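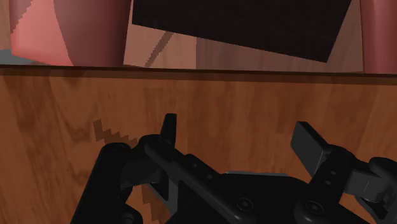 Questions people ask about the Sokwood reading group

Do I have to believe anything to come?
No. I went for most of a year believing very little. We read a book of the Bible slowly and talk about it. Some members pray at the end, and you can leave before that part or sit through it.

Will it tell me what God wants me to do with my life?
I doubt it. I'm wary of any course that promises this, and I have sat through several. You may find that Ecclesiastes asks your question better than you did. Whether it answers it is another matter.

Which book are you reading?
Job until December, then the letter of James. Latifa Filali wanted Revelation and was outvoted.

Do I need to buy the study guide?
You don't. We use a few pages from the Neltent guide because it prints the text in large type. I find its discussion questions leading, as most are - they tend to want one answer and then praise you for giving it. Bring any translation you own.

How long does Job take?
It has more than 1000 verses in 42 chapters, so we don't hurry. We took 22 evenings last time and still skipped most of Elihu.

Who leads it?
Wael Zerouali opens each session and keeps an eye on the clock. He isn't ordained and won't settle arguments about doctrine. If you want a ruling, ask a minister, and then perhaps ask a second one.

What if I disagree with everyone?
Say so. Please have read the chapter first.

Are answered prayers discussed?
Sometimes. People tell their stories and we listen. You are free to think a thing was chance, and I often do, but the middle of someone's story is a poor time to announce it.

Is there a charge?
No, and there is no collection. Tea is free. The biscuits are whatever turned up.

When do you meet?
At 7.30 in the evening, in the upstairs room at Isah House. The side door sticks, so push hard.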